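Friday, June 26, 2026

Up before six and couldn't get back to sleep, so I went down and started on the table. I had promised myself the whole of this week that the gear job would get a proper start and it had not had one. The old Pellow cutting mat was no good for it anymore. It has a curl at one corner and anything round creeps toward the middle. I put it behind the shelf and got out the green cloth, the teal one from the bottom drawer, and pulled it flat over the whole surface. It has been folded since February and the fold lines are still in it. I thought about ironing it and didn't.

Coffee, toast, then the box. The Mosoti parcel came Wednesday and I had only slit the tape. Inside were the blue gears, a bag of shafts I didn't order, and a packing slip for 18 pieces. I did not check them against the slip. The order number ends in 1405, which I am writing here in case I have to send the shafts back. They look too thick for anything I own.

The gears are plastic, a strong blue, flat on the face, with a small hole in the middle. The teeth are short and square. I had been worried they would be the pale kind, which I can't see well in the evening, but these stand out fine on the green. I ran a fingernail round the rim of the first one and found a bit of flash between two teeth. Took it off with the small knife. The second one was clean. The third had a rough edge on the bore and I spent too long on it with the round file, and now it is probably a hair loose. I marked the back with pencil and set it aside for the test frame, where it won't matter.

The trouble is still the clock. I have been calling it a clock but at this point it is a board with two posts on it. The Wirov plans give a post spacing of 207 millimeters between the outer pair, and I measured mine again this morning and it was short. Not by much. I think the drill wandered when I did the second post, and I think I knew it at the time. I can plug the hole and start again or I can make the slot longer on the other side. I wrote both down on the back of the plans and went to do the dishes.

After the dishes I decided to plug it. The dowel was too fat, so I sanded it, then it was too thin. Used the other end. Glue in by ten, and then there was nothing to do with the board until the evening.

Went out for bread and stamps. Hot already, and the hardware store had the door propped open with a bag of sand. They had no Elov oil, only the big bottle, and I'm not paying for the big bottle when I use a drop at a time. The man there said Tuesday. I bought a packet of small washers instead, and then found at home that I have a jar of the same size. It is a large jar. They went in with the others.

Lunch was cold potatoes and an egg. Lay down for half an hour with the window open.

In the afternoon I did some of the boring work, cleaning up the remaining gears and putting them in the shallow tray. The cloth is better than the mat. Things stay where I put them, and if I drop a nut it doesn't bounce off across the floor. I lost two on the tiles last month and have still only found one. The only thing against the cloth is that it holds the dust from filing, so I'll have to take it outside and shake it before the weekend. I moved the lamp to the left as well, then moved it back.

Went through the motor question again after that. The plans call for a slow one and mine turns at 2000 on the label, so it needs gearing down a long way, and I'm not sure I want a motor in it at all. A weight would be quieter. A weight also means a taller case, and the case would have to go in the hall — there isn't the height anywhere else. Left that for another day.

Glue felt hard by seven. Trimmed the dowel flush and marked the new center with the awl. I'll drill in the morning when my hands are steadier. Soup for supper. Need to remember: stamps are in the blue cup, shafts to go back, call about the oil on Tuesday.

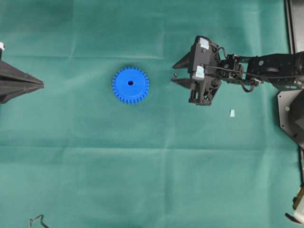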